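4.2 Things that wander

I'll admit this was the part of the study I looked forward to most. Shinji Imai and I went into the Tredesdale households thinking we would write a paper about cupboards, and we came out with a paper about everything that had left the cupboards. Our full inventory has 2,644 entries. Of those, 661 were what we ended up calling strays, meaning that the person living there told us the thing belonged in one room while it was sitting in another (we never decided for them, even when it was very tempting!).

Most strays are boring, and I mean that fondly. Mugs, chargers, scissors, a single sock. You could guess the list before you read Table 3. What surprised me was how well the bathroom did for itself. I had assumed bathroom things stay put, because they live near water and you use them near water, but 77 of our strays came from there, and toothpaste turned up again and again. Hand cream I can understand. People keep it by the bed, people keep it by the sink, it's practically a pocket item. Toothpaste needs a brush and somewhere to spit, and still it travels.

When we asked people about it, the answers fell into two heaps. One heap was shopping: the tube came home in a bag, the bag was emptied onto the nearest flat surface, and the tube stayed there while the milk got put away. The other heap was travel, with the tube coming out of a suitcase and going no further. One woman in the Tonby flats told us hers had been next to her printer since February, and that she had bought another one for the bathroom in the meantime. She had forgotten she was allowed to move it, she said, and I wrote that down word for word.

Cor Geerts, who read an early draft, asked whether we weren't just describing mess. I don't think so. Plenty of these tables were neat. The stray was often lined up with the other things or stood on end, the way you'd set down something you meant to keep there. Our coding sheet has a box for exactly this ("placed" or "dropped"), and we explain how we used it in the next part.

Figure 2. Toothpaste and a computer keyboard on the same tabletop.

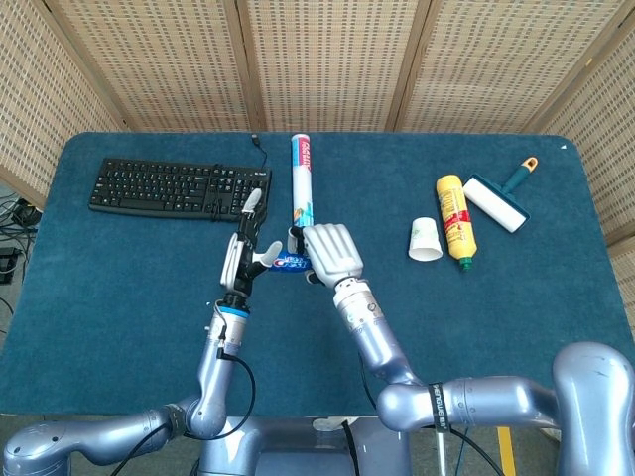 Desks were the hardest surface to code, and Shinji and I argued over them more than over anything else. A kitchen counter has a fairly clear guest list, but a desk takes all comers, so what counts as out of place? We settled on asking what the biggest item on the surface was for, and judging its neighbors by that. In Figure 2 the keyboard, with its number pad and its cable running toward the back, sets the tone for the whole table, and the toothpaste is plainly the visitor. Toothpaste gives coders a second headache too, since a flip-top cap like the blue one here makes a decent foot. A tube that can stand on its cap looks "placed" almost wherever you put it, so we coded tubes only after asking the owner, and left the box blank when the owner couldn't say.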